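Household machines and everyday chores: guidance for residents and small workshops

Bradton Home and Workshop Advice Service
Last reviewed May 14, 2021

Residents frequently ask the Service whether a machine can now be bought that will take over a given household task. The answer depends a good deal on the task. The notes below set out what may reasonably be expected at present, and how rooms and work areas should be prepared where a machine is in use. They replace the advice sheet issued last August.

Floors

Floor cleaning remains the household chore most suited to a machine. A robot vacuum cleaner will keep a hard floor or a short-pile carpet in fair order between proper cleans. It will not deal with stairs, and most models leave a margin of dust along skirting boards and in corners, which should be finished by hand.

The floor must be cleared before each run. Cables, shoelaces, curtain cords and the fringes of rugs are the usual causes of a stoppage. Bags should be hung up, and papers kept on low shelves should be pushed well back so that loose sheets do not slide down. Tools call for particular care. A hammer or screwdriver left on carpet may be nudged along, or it may halt the machine altogether, and it is in any case a hazard to anyone walking through the room in poor light.

Dining chairs with thin metal legs can confuse a small cleaner, which may work its way in among them and fail to find the way out. Residents are advised to lift the chairs on to the table where the table will bear it, or to move them to another room.

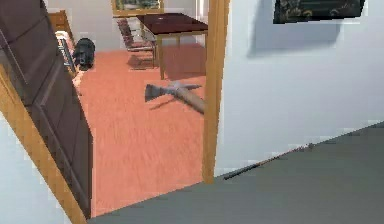
Doors should be either fully open or fully closed before the machine is started. A door left ajar can be pushed shut by the cleaner, leaving it confined to one room until the battery is spent. Where a raised threshold is fitted, the maker's stated climbing height should be checked before purchase - a few millimetres will decide whether the machine is of use in one room or in several.

Tidying

No machine offered to the public at the time of writing can be relied upon to tidy a room. The difficulty lies less in lifting an object than in knowing what it is, where it belongs and how it ought to be held. A hammer has most of its weight at one end. A person allows for this without thought, taking the handle nearer the head or letting the tool swing down as it is raised. A mechanical hand that closes on the far end of the handle may find the tool turning in its grip.

Researchers now carry out much of this work in computer-modelled rooms, where a dropped tool does no damage and the same attempt can be repeated many times over. Progress has been steady. Results obtained in a modelled room do not always carry over to a real one, however, and residents should treat with caution any advertisement that relies on such results alone.

Those considering a purchase should ask the supplier three things:

Has the machine been shown working in an occupied home?
What does it do when it meets an object it does not recognise?
Who is responsible if it damages furniture or a door frame?

Kitchens and laundry

Dishwashers and washing machines do their part well, but loading and emptying them remain tasks for a person. The Service examined the Planotel folding unit, which is priced at 269 pounds. It folded shirts and small towels acceptably once each had been clipped in place by hand. Sheets could not be folded at all. For most households the time saved would be slight.

Small workshops

The position in workshops is somewhat better, provided that the work is repetitive and the parts arrive in the same place each time. Hashmi, a joinery firm at Warkdale, uses a fixed arm to move cut panels from the saw to a stacking table. The firm's record for one quarter shows 3512 panels moved, with 49 stoppages that required a member of staff to attend. Most were put down to offcuts lying where a panel should have been.

The same firm considered using the arm to return hand tools to their racks at the close of the day and decided against it. Staff at present spend 15 minutes on this task, and the tools are seldom left in the same spot twice. The following practice is recommended to any workshop in a similar position:

Give every hand tool a marked place, at a height that can be reached without a step.
Return striking tools with the head supported and the handle hanging free.
Keep the floor between bench and doorway clear at all times, whether or not a machine is running.
Switch off and isolate any machine before reaching into its working area.

Care and storage

Brushes and wheels on floor cleaners should be freed of hair and thread once a week, and the sensors wiped with a dry cloth. Water and household polish should not be used on the sensors. The charging base should stand against a bare stretch of wall, away from radiators and direct sunlight. If a machine is to be put away for a long period, the battery should be stored part charged and in accordance with the maker's instructions.

Enquiries about a particular model may be made at the Bradton office, where printed copies of this guidance are also available.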